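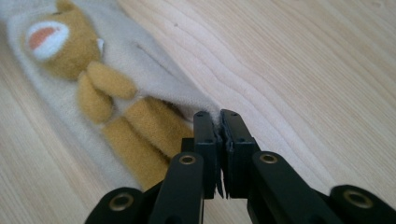
4. Changes to work at the finishing tables

Figure 3. Hand-held gripper closing on the fleece blanket of a comforter toy with a small bear attached, on a light wooden table.

4.1 Tasks before and after the introduction of Adar

The Prendetley site finishes and packs soft goods for infants. Until January, every comforter was picked up, turned, checked along its seams and laid flat for folding by a member of the finishing team. The Adar programme, supplied by Insaurralde, moved the picking and laying flat to automated stations. Checking and folding stayed with the staff.

The stations learn from demonstrations given by the staff themselves. A worker holds a gripper of the type shown in Figure 3 and handles the toy with it as the station will later be expected to do. By the close of the study period, 2,831 demonstrations had been accepted for training. All were given by 12 employees from the finishing team, each of whom had at least 5 years of service at the site.

Comforters were among the hardest items to demonstrate. The fleece folds and bunches when it is gripped, and a hold on the blanket alone leaves the bear free to swing or turn over. Workers differed on where the cloth should be taken. Several preferred a point on the blanket close to the legs of the bear; others went for a corner and accepted a second grip. The site did not impose a single method during the first weeks, and both approaches are present in the training material.

4.2 Skill and recognition

Giving demonstrations was at first treated as an addition to ordinary duties. It carried no separate grade, and time spent on it was recorded under general handling. Employees objected to this at two staff meetings. In the words of one finisher, "I am teaching it what my hands know, and the sheet says I was moving boxes." The grading was revised after a proposal from Norbert Paulík, the shift lead, and demonstration work now appears as a task of its own on the weekly record.

The revision did not settle every question. Employees who gave few demonstrations reported that they had less say in how the stations were set up, and part-time staff were over-represented in this group. Interviews held at the Fladine site, where a similar programme is planned, suggest that the same division may arise there unless hours for demonstration are shared out from the start.

4.3 Pace and physical strain

The pace of the tables was formerly set by the finishers. It is now set in part by the stations, which pass items forward in batches of 200. Staff described longer quiet periods followed by a rush of checking – a pattern that some found more tiring than the steady work it replaced. Reports of wrist discomfort from lifting and turning fell, while complaints of eye strain rose among those assigned to checking for a full shift.

Valentina Sepúlveda, the site safety officer, introduced a rotation between checking, folding and demonstration in response. No employee now remains at checking beyond half a shift. The effect of the rotation on reported strain could not be assessed within the period covered by this paper, and the records are still being collected.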